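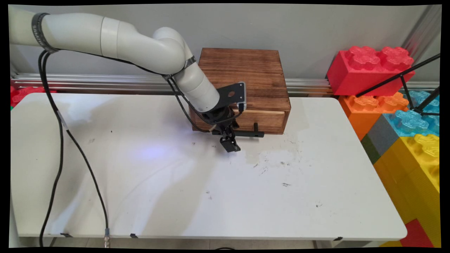
Gripper on the arm, in front of the drawer box.

Ticket 109: Tirum fingers vs. Egger fingers, drawer pull
Status: open, again
Project: Nilanbridge

Reported: the pull script passes with the Egger set and misses the handle with the Tirum set. Same arm, same box, same script. The Varora controller logs a clean grasp either way, including the times it grasped air. It's a very supportive controller.

February, first pass. Ran 30 pulls per set. Egger missed none. Tirum missed 15, which at least makes the math easy.

Second pass. Swapped the force limit, then swapped it back when the box started following the arm across the table.

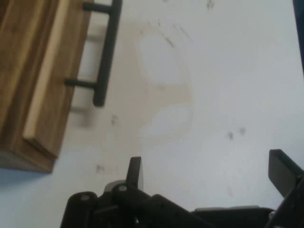
Third pass. Went after the wrist camera next. The handle is matte black and so are the fingers, so I suspected the handle detector was admiring its own hand. Masked the fingers and exposure stopped hunting. Misses stayed put.

Found in config: tool offset was still the Egger one. I wrote that config. Reassigning to myself.

To do: remeasure the Tirum offset, rerun both sets, delete my comment from 9:40 a.m. blaming the vendor.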